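Counting the Words in a Line of Dialogue

Writers who want to know how a character sounds usually read the page aloud. A slower method is to count. Over the winter, the fiction quarterly Tipoki pulled 1,548 lines of dialogue from short stories in its back issues and sorted them by length, speaker and tag.

The median line ran to 10 words. Lines spoken by children were shorter than that, and lines spoken by doctors and police officers were much longer. Most of the long ones carried background the reader had not yet been given. Editors call this loading, and it is the most common note in the margins of rejected work at the Akbridge workshop, where stories are capped at 4,000 words.

Tags gave a flatter result. "Said" covered most lines that had any tag. The alternatives (replied, snapped, murmured) gathered in the opening pages and thinned out later, which suggests that writers revise their endings less for ornament and their openings more.

The count has limits. It treats a stammer and a speech as the same kind of unit, and it cannot see a pause. Stories in dialect were left out, as were those with no quotation marks. A second sample, drawn from the Skaltgate anthologies, used a different rule for interrupted lines and should not be compared directly.

The same test can be run on a single draft. Copy out one character's lines with the tags removed, in order, and mark each one that another character could speak without a change.
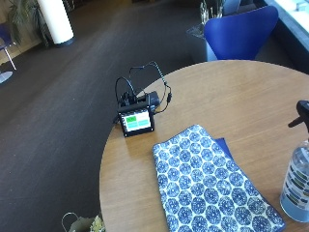
Where to Send Short Fiction

Rekitz reads stories up to 2,000 words in January. Dialogue-only pieces are accepted.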